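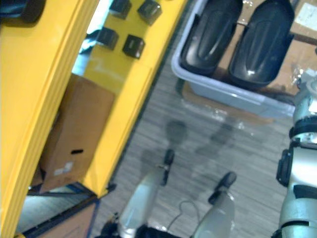

Schuhe einzeln in Kartons oder zusammen in Kunststoffkisten lagern?

Thulani Nkuna
2021-05-20

Hallo zusammen, ich räume gerade einen Lagerraum mit grau gestreiftem Boden um und möchte das Schuhwerk endlich vernünftig unterbringen. Vorhanden sind ein gelbes Regal, Pappkartons mit Grifflöchern und hellgraue Kunststoffkisten. In den Kisten liegen schwarze, glänzende Schuhe paarweise nebeneinander, ohne Deckel. Das Regalfach ist 30 cm tief. Die Kartons passen gut hinein, die Kisten stehen vorne über und bleiben deshalb auf dem Boden.

Kann ich die Schuhe auf Dauer offen in Kunststoff liegen lassen, oder bekommen sie Druckstellen? Die Folie aus den Lieferkartons habe ich noch. Taugt die zum Einwickeln? Gebraucht werden die Schuhe erst wieder im September.

Domia

Folie würde ich nicht nehmen. Unter Plastik bleibt Restfeuchte stehen, und bei Lackleder klebt die Oberfläche nach ein paar Monaten gern fest. Besser Seidenpapier zwischen die Schuhe legen, damit sie sich nicht berühren. Glänzende Schuhe färben auch aufeinander ab, vor allem hell auf dunkel.

Die offenen Kisten sind in Ordnung, wenn die Sonne nicht darauf scheint. Ein Baumwolltuch gegen Staub reicht. Nur ein Paar pro Lage und nichts oben drauf, dann gibt es keine Druckstellen. Vor dem Einlagern feucht abwischen, über Nacht trocknen lassen und Papier in die Spitzen stopfen — kein Zeitungspapier, das färbt.

Kartons mit Griffloch sind für Schuhe gut geeignet, da kommt Luft rein. Etikett nach vorne drehen und Größe draufschreiben, sonst sucht man jedes Mal.

Pundska

Bei mir stehen 12 Kisten auf dem Boden, geht seit Jahren. Auf Teppich würde ich aber ein Stück Pappe drunterlegen.

Venter

Zum Regal: Schau nach, ob du den Boden tiefer bekommst. Bei manchen Systemen gibt es Fachböden einzeln zum Nachkaufen. Sonst die Kisten quer stellen, falls die schmale Seite unter 30 cm bleibt. Schwere Kartons nach unten, leichte nach oben.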